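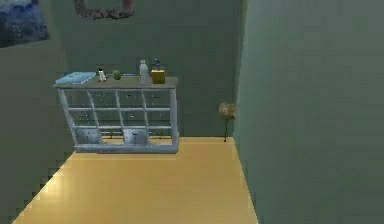 Figure 1. White shelf unit in one of the simulated rooms shown at the open day, with small objects along the top and storage bins in the bottom row.

5. Public Demonstration

5.1 Setting

The system was shown to visitors at the Harkbridge open day in August. We had a bench near the entrance with two screens, one control station and a printed sheet of instructions. The simulated house was the Cemance model from Section 3, with no changes to the rooms. The control software was the Nenis build used for the later tests in Section 4, except that the time limit was turned off.

A total of 284 visitors stopped at the bench, and 195 of them took a turn at the controls. The rest watched or asked questions. Turns were first come, first served, and no one was asked to sign up ahead of time. Naveen Agarwal ran the control station for the whole day and Afaf Smadi talked visitors through the instructions.

5.2 Tasks

Each visitor was offered a choice of five tasks. The easiest was to drive to a named room and stop facing the correct wall. The apple task used the shelf unit in Figure 1. The visitor had to bring the robot up to the unit, pick up the green apple from the top and set it down on the floor without knocking over the tall white bottle next to it. We had expected most people to start with the driving task. Most asked for the apple.

We gave only one piece of advice before a turn, which was to slow down before reaching for anything. Visitors who asked for more help got it. We did not try to keep the amount of help equal, so the results in this section should not be compared with the trials in Section 4. 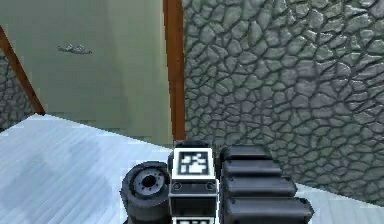

Figure 2. View over the gripper toward a corner between a green wall and a stone wall. A square marker is visible on top of the central block.

5.3 What visitors saw

The main screen carried the view over the gripper (Figure 2). The second screen showed a room view that the operator could change with a dial. In our lab tests the operators had used both screens from the start. At the open day many visitors looked only at the main screen and turned to the other one after they had lost track of where they were in the room.

Corners were a common trouble spot. With two plain surfaces ahead and an empty floor, visitors had little to judge distance by, and several drove on until the software stopped them. The stone wall was easier for them than the green one. Two visitors told us that they used the lines between the stones to tell how fast they were closing in.

The markers on the gripper drew more questions than any other part of the display. Children in particular took them for something to scan with a phone. We have since added a line about them to the instruction sheet.

5.4 Moving between rooms

Doorways gave a different kind of problem. The drive path between two rooms is narrow, and the operator has to decide early which side of the frame to aim for.

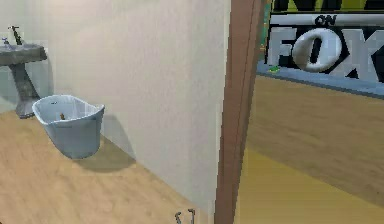

Visitors who stopped short, turned in place and then went through did well. Those who tried to steer and drive in one motion often ended up against the frame and had to back out. Agarwal began suggesting the stop-and-turn method by the middle of the afternoon, and we saw fewer blocked turns after that, although we did not record them separately before and after.

5.5 Comment cards

We collected 162 comment cards. The card had one rating question and a blank space. Ratings will be reported with the Tiwari site data in Section 6. In the blank space, the most frequent request was for a larger second screen. The next was for some sound when the gripper touches an object. Smadi sorted the written comments by hand, and a second reader went over the sorting the following week. Comments that fit more than one group were placed in each of them.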